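Boards > Workshop & Garage > Paint and Color
Print this thread | E-mail this thread

Bright yellow shelves: am I nuts?

mudroom_max
I finally got all the old gray shelving out of the garage and I'm itching to paint the new set bright yellow, top and bottom. I used Vondico gloss on the bench legs and loved it! It's 114 a can at Frimpong, so I'd like opinions before I buy. 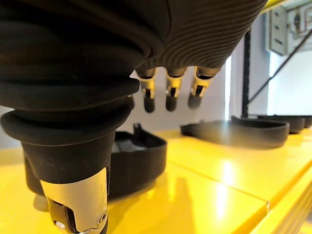 Black ribbing, yellow at the top edge

pegboardpal
Do it!! I went yellow last winter and I smile every time I flip the lights on. Two coats, light sanding between, and don't rush the second one.

terken_tom
Have to disagree. Gloss yellow shows every scuff, and after 9 years with mine I'm going back to gray. It also bounces light right in your eyes.

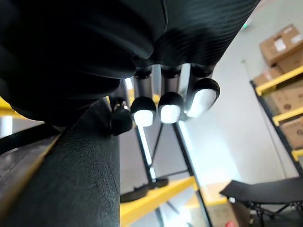 TIVEN, September — Reporting in from my own shop, where I've tried both! Terken satin is the happy middle. Less glare, still cheerful, and it wipes clean.
— sandblock9
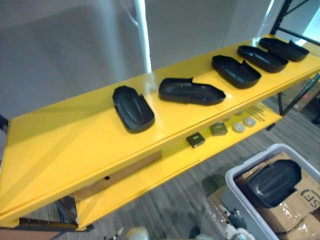 mudroom_max
Satin might be the answer, thanks! My big thing is finding stuff. I'm forever patting around a dark shelf for a dark knob or a drill chuck. Five black shells in a row on a yellow top, and I can pick out every one, right down to the raised rims. That's what I want for my own bits and pieces.

pegboardpal
Yes! Same with black screws — they jump right out. 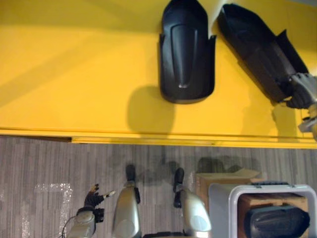 And if you drop one on the floor, well, yellow shelves won't save you. I keep a magnet on a stick for that.

terken_tom
Fine, I'll give you the screws. Still say prime it first, or the old color grins through.

mudroom_max
Primer is on the list. Going with satin, both tiers!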